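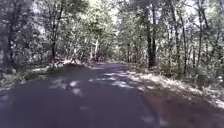
Orkik Lane, paved roadway with leaf-covered shoulder on the right.

Fullidlow Roads and Paths Group
Minutes of the December meeting
Posted by Ecaterina Nedelcu, recording
Filed under: Minutes / Lanes and Verges
3 shares | 4 comments

Meeting opened at 6:40 p.m. in the Alhassan Room. Delwyn Dunstan in the chair. A quorum was present. Two apologies were received and entered on the attendance sheet.

1. Previous minutes

Approved with one correction. Under item 5, "culvert at the Nomville end" should read "culvert at the Fullidlow end." The action attached to that item is unchanged.

2. Orkik Lane: extent of the item

The chair confirmed that the item covers the wooded length of Orkik Lane only, measured at 700 yards from the lower gate to the Nomville turn. The open length beyond the turn is on the spring list and was not discussed.

The lane is used by people on foot, by residents' cars and by farm traffic. It has no separate footway. No change to permitted use is proposed.

3. Surface

The written report was taken as read. The asphalt is sound over most of the length. Wear is even and no full-depth failure was recorded. Sixteen core points were proposed by the contractor. The meeting considered this high for a lane with no history of settlement and asked for the number to be reviewed before a price is accepted.

Lane markings were discussed. The wooded length has none at present. Two written comments asked for a white edge line on both sides for drivers after dark. Against this, it was noted that the pavement edge is irregular and that a line would have to be set well in from it, leaving less usable width between the lines. A trial of an edge line on the right side only was moved and was not seconded.

Agreed: no markings in the current works. The question may be reopened after the edge has been cut back and the true width is known.

4. Right shoulder

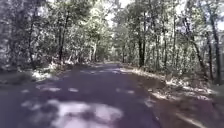 Item 4. Unpaved shoulder, widening on the near side; leaf litter along the outer edge.

The shoulder is earth and leaf litter with no stone base. Its width varies. The boundary with the asphalt is soft, and the survey crew could not fix it to better than a few inches by eye. Mr. Dunstan asked that the edge be found by probing at each station and marked with paint dots before any machine work is priced.

Two methods were put forward:

(a) Scrape the shoulder to a shallow fall away from the road and leave it as earth.
(b) Scrape, then lay crushed stone in a strip next to the pavement.

Method (b) was costed on 138 tons of stone. Ms. Nedelcu noted that this quantity assumes a constant strip width and does not allow for the narrower places. It will need to be worked out again from the probed edge. Method (a) has the lower first cost but will need repeat scraping.

It was also asked whether scraping would damage roots at the foot of the trees. The work is to stay on the road side of the litter line. Where roots are met, the blade is to be lifted and the spot finished by hand.

Agreed: method (a) for this season. Method (b) to be priced again on the corrected quantity.

Action: Ms. Nedelcu to issue the probing sheet and station list.

5. Left verge

The verge is grass and low weeds. The present schedule allows two cuts per year. A third cut in late summer was requested in one comment, on the ground that people on foot step onto the grass when a car comes through.

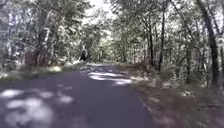
The request was supported in part. A third cut will be made over a single pass width next to the asphalt. The growth behind it, up to the undergrowth, stays on two cuts. The mowing contractor has confirmed that the narrower cut can be done on the same visit as the lower gate, at no extra call-out charge.

Cuttings are to be raked off and not blown onto the road. Last year's cuttings were left in the drain inlet at the lower gate and had to be cleared by hand.

Agreed as above.

6. Overhead clearance and shade

Clearance over the roadway has not been measured since the last resurfacing. The standard used by the group is 16 feet over the full paved width. Limbs on the left side are the first concern, as growth there is thick and reaches toward the road.
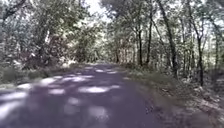 The meeting first dealt with method. A pole is to be used at each station, with readings taken at the left edge, center and right edge, and entered on one sheet per station. Any limb under the standard is to be tagged and its diameter recorded. The heavy branch that curves in over the road from the left is to be read at its lowest point, whether or not that point falls on a station. On shade, one member asked for the canopy to be thinned so that the pavement dries faster. At present the sun gets to the asphalt in separate patches, with deep shade between them, and it was accepted that the shaded parts may hold frost longer. Mr. Dunstan said that thinning for light is a different job from lifting for clearance and would need its own consent. The two are not to be combined in one order.

Agreed: clearance survey to go ahead. Thinning deferred until the readings are in.

Action: Mr. Dunstan to arrange the pole and two people to carry out the readings.

7. Leaf clearance

One sweep of the full wooded length, pavement only, after the main leaf fall. Leaves on the shoulder are to be left until the scraping under item 4.

8. Other business

The sign at the Nomville turn is loose on its post. Two bolts are required. Mr. Dunstan has the size.

Copies of the station list will be held in the Alhassan Room from the end of the month.

Meeting closed at 8:15 p.m. Next meeting in January, same room, same time.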